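Life & Work > Interviews > Small Business

The laundry that picks up after ten at night

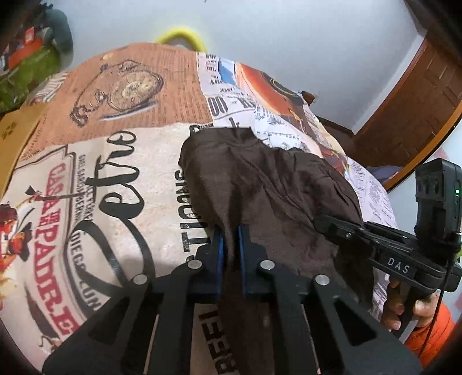

Dark brown cloth on a newsprint-patterned bed cover.

The woman who runs the night laundry in Prultbridge asked for her name to be left out. Most of her customers know her only by the van, she said, and she likes it that way. We met in October in the back of her shop on the Ernon road, where four dryers were going and she had to raise her voice for the first half hour.

She started the business after 17 years on the night shift at a packing plant. "I'd get home at seven in the morning and there would be a pile of clothes on the bed," she said. "I had to move it to lie down. Then I'd get up and put it back on the bed so I could walk across the floor. I did that for years."

When the plant cut its hours she took a loan, bought two used washers and put a card up in the staff rooms of the hospital and the bus depot. The offer was simple. She would collect after ten at night and bring everything back before the next evening. She had three customers the first week, and one of those was her sister.

She now washes for some 90 households. Nearly all of them have at least one person working nights.

I asked what people get wrong about washing clothes at home. She thought about it for a while.

"Too much soap," she said. "It's always too much soap. People fill the cap. You need maybe a third of that. The rest stays in the cloth, and then it feels stiff and they think it isn't clean, so next time they put in more."

Fabric softener is her other complaint. She won't use it on towels, even when asked, and has lost customers over it. Dark colors she turns inside out and washes cold. She showed me a pair of black work pants she has owned since the plant, and they were still black.

The money side took longer to work out. In her first year she charged by the bag, and people bought bigger bags. "One man brought me something you could have put a canoe in," she said. She switched to charging by weight, and bought a secondhand Hisach scale that she trusts more than the new one she had before it. Her best month so far was last winter, when 1,022 pounds of laundry went over that scale. She wrote the number on the wall in pencil, next to the light switch, and it is still there.

She has had offers to grow. A hotel in Damasceno wanted her to take all its sheets, and she drove over to look at the place. "Nice people. But sheets every day, the same white sheets, and if they leave me I've got machines I can't pay for." She said no and has not changed her mind, though she admits she did the math again in the spring when a dryer broke.

She still works nights herself. Pickups run until one in the morning, and she likes to have the first load in by half past. Her husband drives a second route and is asleep by two. She stays until the last dryer stops, reads library books in the folding room, and goes home when it gets light.

"My mother thought it was a sad way to live," she said. "She'd call me at noon and say, are you still in bed? I'd say yes, Mom, it's the middle of my night."

I wondered if she ever lets the laundry pile up at home. She laughed at that.

"There's a chair," she said. "I'm not going to tell you what's on the chair."

By then the dryers had stopped and she was looking at the clock. She had bags to label before the van went out, and a customer on Ernon road who gets upset if she comes before ten.

Share this story (90)
3 comments

nightbus_driver
Customer here. She is right about the softener. I argued with her for months and my towels are better now.

Pell44
Does she take quilts? The place I used in Damasceno closed and I can't fit mine in my machine.

marigold_k
A third of a cap seems very low for hard water. I tried half and the shirts came out fine — will try less next time.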